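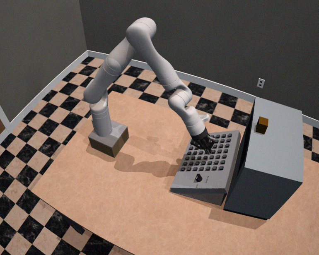 T. Jayasinghe
Technical Writer, Plasska Simulation Products

Plasska Bench Set-up Guide
Section 9: Preparing the Key Panel Task

In this section you load the key panel workcell into Plasska Bench, set the home pose of the arm, and make a first test press. Please complete the installation and the license activation before you start. If you also own the Kevis controller, leave it disconnected until Section 10. Everything in this section runs in simulation only.

9.1 Loading the workcell

1. Start Plasska Bench and wait until the status line says Ready.
2. Open the File menu and choose Load Workcell.
3. Select Key Panel from the list. The table, the arm, the sloped console and the tall cabinet beside it are loaded together as one group.
4. When the program asks for the physics profile, choose Contact Fine.
5. Save the workcell under a new name. The original file is read-only and your changes to it are lost when you close the program.

Note: On the first load the textures of the floor and the table can take up to 30 seconds to show. Do not press Load again during this time - a second copy of the workcell would be placed inside the first one, and the arm will then report a collision at every joint.

9.2 Setting the home pose

The home pose is the position to which the arm returns between two presses. In a good home pose the elbow is the highest point of the arm and the gripper points down at the key grid.

1. In the Arm panel, press Enable.
2. Set the joint speed to Low.
3. Move the wrist above the upper half of the key grid with the arrow controls.
4. Turn the last wrist segment until the fingers point to the keys.
5. Open the Collision tab and check that no line is marked in red.
6. Press Store Home.

The cabinet is a solid body in the simulation, and so is the small block on its top. If you swing the forearm too far to the side of the cabinet, the motion stops and the message "Contact: external" is shown. Move the arm back toward its pedestal and press Clear.

Caution: Do not use the Snap to Target command while the fingers are below the upper edge of the cabinet. The command takes the shortest way and does not check for obstacles.

9.3 Teaching the key grid

You do not need to teach each key separately. The program calculates the grid from 2 reference keys.

1. Choose Teach Grid in the Task menu.
2. Click on the first key of the row nearest to the front of the console.
3. Click on the last key of the row farthest from the front.
4. Look at the overlay. Each key must have a green dot in the middle of its top face.
5. If the dots are shifted, press Undo and repeat from step 2.

The round knob on the lower part of the panel does not belong to the grid. Please do not select it as a reference. It is taught with a different tool, see Section 11.

Note: From some viewpoints the gripper hides several keys. You can turn the camera with the right mouse button, or set the arm to Transparent in the View menu. The stored pose is not changed by this.

9.4 First test press

1. Choose one key near the middle of the grid.
2. Set the press depth to Shallow and the repeat count to one.
3. Press Run Once and keep the pointer on the Stop button.
4. Read the result in the log window. A correct press gives the line "Key down, key up".

If the log gives only "Key down", the finger has not come back far enough. Increase the retract distance by one step and try again. If there is no line at all, the finger probably touched the panel surface between two keys - repeat the grid teaching in 9.3.

Error 465 means that the grid was taught for a different console model. This happens often when a task file from the Ritden workcell is opened here. Delete the grid and teach it again.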